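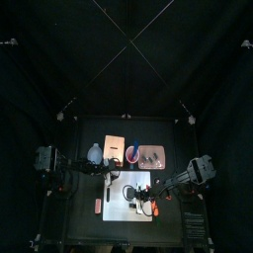
Żurek starter does not get sour, what is my mistake?

haiyan_fu
Posted 04/11/2025
Hello everybody. I want to cook the Polish soup żurek, the sour one with rye. For this you must first make the starter (zakwas) from rye flour and water. I have tried it two times already and both times it was not good. The first jar had pink spots on the top, so I threw it away. The second jar has stood for five days and it smells only like wet flour, a little bit sweet.

My recipe: 60 g of rye flour, half a liter of boiled and cooled water, two cloves of garlic, one bay leaf, three grains of allspice. I stir it in the morning and in the evening with a clean spoon. The jar is covered with a cotton cloth. My kitchen is rather cold in February and I think it is still cold now at night.

The flour is the light rye from Herineo. Maybe somebody has used it?

Haiyan Fu

Grukov
Pink spots you must always throw away, this was correct. For the second jar I think the flour is guilty. Light rye has very little of the outer part of the grain, and the bacteria live there. Take whole rye flour, the darkest you can find. With it my jar is sour on the fourth day, sometimes on the fifth.

Also put more flour. For half a liter I take double of what you take.

botel_kitchen
I do not agree about the flour. My mother-in-law made it with light rye all her life and it was so sour that the children made faces. The important thing is the warm place. Put the jar in the oven with only the lamp on, or near the heater, but not on it. In a cold kitchen you can wait ten days and get nothing.

A crust of old sourdough bread also helps very much. Real sourdough, not from the supermarket with yeast.

Grukov
The bread crust is exactly how people get mold. The crust swims on the top and in three days it is green. I would not advise this to a beginner.

botel_kitchen
Then push it under the water with a small saucer! We have done it this way for many years and nothing was green.

haiyan_fu
Thank you both. I put the second jar in the oven with the lamp yesterday evening. Today there are small bubbles at the side, and the smell is a little bit like apples. Should I add new flour, or leave it in peace?
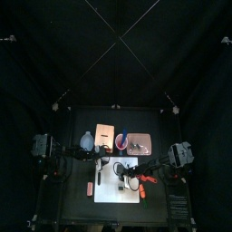 Xiuying Ye
Leave it in peace for two more days and then taste half a teaspoon. It should be sour like kefir. If you add flour now, you only make it weaker. When it is ready, take out the garlic and the spices, close the jar and keep it in the refrigerator.

One more thing about the cooking. Pour the starter into the soup at the end, slowly, and stir all the time, or you will have lumps. And do not put all the salt before, the sausage gives a lot.

Grukov
I agree with this, except the garlic. I leave it in the jar.

haiyan_fu
Good, I will wait. Which sausage do you use? In our shop there is only the white one from Głowacki and a smoked one without a name.

botel_kitchen
The white one, of course. Cook it whole in the broth on small fire, then slice it. A piece of smoked bacon goes in the pot too, if you have it.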